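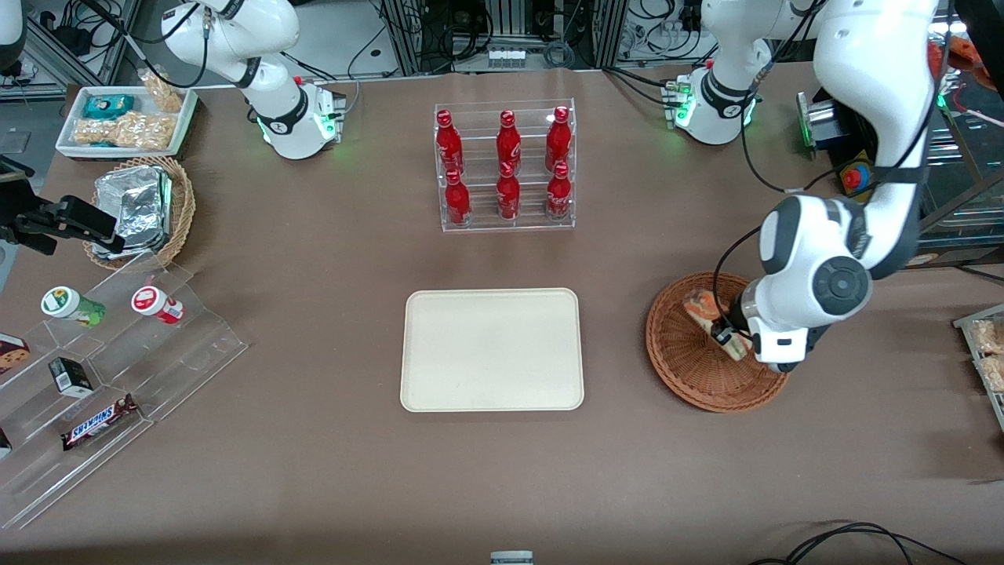 TASCOMBE HALL USERS' ASSOCIATION

Minutes of the Refreshments Sub-group

Held in the Lellora Room, Tascombe Hall, on October 11, 2019

Present: the Chair, the Secretary, the Bookings Officer, the Kitchen Lead, two representatives of the regular hirers, and one representative of the Didden Reading Circle.

Apologies: received from the representative of the Olszewski Dance School, who had submitted written comments (see item 5).

1. Minutes of the previous meeting

The minutes of the August meeting were agreed as a correct record, subject to one amendment. Under item 4, "the large urn" should read "the small urn". The Secretary undertook to correct the file copy.

2. Matters arising

2.1 Cupboard key. A second key to the refreshments cupboard had been cut and was now held by the Bookings Officer. It was noted that the original key remained stiff in the lock and should not be forced.

2.2 Fridge seal. The replacement seal had been delivered but was the wrong size. The Kitchen Lead had returned it and was awaiting the correct part. In the meantime the door was to be checked at the end of each hire.

2.3 Notice in the lobby. The wording had been agreed by correspondence and the notice was now up. The Didden representative asked whether the type could be made larger. Agreed.

3. Layout of the refreshments table

3.1 The Kitchen Lead introduced the proposed standard layout for the brown table. The intention was that any group taking over the room should find things in the same places, and should leave them so.

3.2 Drinks. The two-tier clear rack would stand at the centre back of the table, with the Coca-Cola bottles in two rows of three. Members considered whether a mixture of drinks should be offered in the rack. It was felt that a mixture led to people lifting out several bottles to find the one they wanted, and that the rack should carry a single drink at any one event. Other drinks, where provided, would be kept in the fridge and offered on request.

3.3 Cream tray. The rectangular tray in front of the rack would be kept clear at the start of each event. One hirers' representative questioned the need for it, given the space it took up in the middle of the table. The Kitchen Lead replied that people choosing several items needed somewhere to set them down, and that the raised rim was useful when the tray was carried across the room. The sub-group accepted this, and the tray would remain.

3.4 Snacks. The bagged snacks would be kept together in the white tray at the back left corner. There was some discussion of whether the clear bags should be laid flat or stood upright. Both had been tried in the layout as presented, with one bag of puffed snacks lying across the front of the tray and a bag of crunchy yellow snacks standing at the rear corner. The Chair observed that upright bags were easier to see from the door but tended to fall over as the tray emptied. No firm rule was made.

3.5 Wicker baskets. Two round baskets would be used, one on either side of the table. The basket on the left, below the snack tray, would be for the foil containers, stacked with their lids on. The basket on the right would be for wrapped bars. The Didden representative suggested that the baskets be lined with a cloth or paper napkin for ease of cleaning. The Kitchen Lead agreed to look into washable liners and to report back.

3.6 It was RESOLVED that the layout be adopted for all events at which the Association provides refreshments, and that hirers providing their own be invited, but not required, to follow it.

4. Foil containers

4.1 The Bookings Officer reported that containers had twice been left in the room overnight following evening hires. Members agreed that this was not acceptable, and that food in foil should go into the fridge or be taken home.

4.2 The containers themselves were discussed. The lids crease easily and cannot always be pressed flat again once opened. It was agreed that they should be stacked no higher than was needed to fit the basket, and that any container which had been opened should not be put back on the stack.

4.3 Labelling. Each container was to carry a label giving its contents, any allergens and the date of preparation. The Secretary would buy a roll of 100 plain labels and a suitable pen, to be kept in the cupboard – the last pen having disappeared.

4.4 The question of recycling was raised. Used foil should be rinsed and placed in the box by the back door. Foil with food on it had been found in that box on more than one occasion, and a reminder would be added to the hire conditions.

5. Written comments from the Olszewski Dance School

5.1 The Secretary read out the comments. The School asked that snacks be put away, and not merely covered over, before children's classes; that bottles be kept out of reach of the youngest pupils; and that the table be moved back against the wall at the end of each event.

5.2 The first request was agreed. The white tray could be lifted with its contents and placed in the cupboard, and the same applied to both baskets.

5.3 On the second, the Kitchen Lead pointed out that the rack stood at the back of the table and was already some distance from the front edge. It was nevertheless agreed that the bottles be removed before any class for under-fives.

5.4 On the third, the Chair reminded members that the table should be moved by two people and should be cleared first. Subject to that, the request was agreed.

6. Stock and costs

6.1 The balance of the refreshments fund stood at £193. The Secretary reported that takings since the last meeting had been steady, and that no invoices were outstanding.

6.2 The Kitchen Lead requested up to £30 for liners, labels, a pen and a spare pair of tongs. Approved.

6.3 Wrapped bars had proved more popular than expected, and the bagged snacks less so. Members felt it was too early to change the order. The Kitchen Lead would keep a simple tally at the next few events, noting what was left at the end, and bring it to the sub-group.

6.4 A hirers' representative asked whether prices should be displayed on the table. It was agreed that a small card be placed beside the cream tray, provided that it did not prevent the tray from being lifted out. The Bookings Officer would prepare the card.

7. Clearing up

7.1 The following wording was agreed for the sheet on the inside of the cupboard door:

Remove all bottles before lifting the rack.
Wipe the rack with a soft damp cloth only. No scouring pads.
Empty both baskets and shake them out over the bin.
Wash and dry the cream tray.
Close opened bags with a clip, or throw them away.
Wipe the table, including the back edge.
Return the key.

7.2 The Bookings Officer asked that the sheet be covered in plastic, as the last one had become unreadable. Agreed.

8. Any other business

8.1 The Didden Reading Circle wished to hold a longer session next month, with a break for refreshments, and expected roughly 30 people. The sub-group had no objection. The Kitchen Lead noted that further bottles would need to be kept in the fridge and the rack refilled during the break.

8.2 It was reported that the light over the sink had begun to flicker. The Secretary would pass this on.

9. Actions

Kitchen Lead: correct fridge seal; washable liners; tally of stock left after events; spare tongs.
Secretary: correction to previous minutes; labels and pen; larger lobby notice; report on the sink light.
Bookings Officer: price card; reminder on foil in the hire conditions; new sheet for the cupboard door, covered.
Chair: reply to the Olszewski Dance School.

10. Next meeting

The date would be circulated by the Secretary once the hall calendar had been confirmed. There being no further business, the Chair closed the meeting.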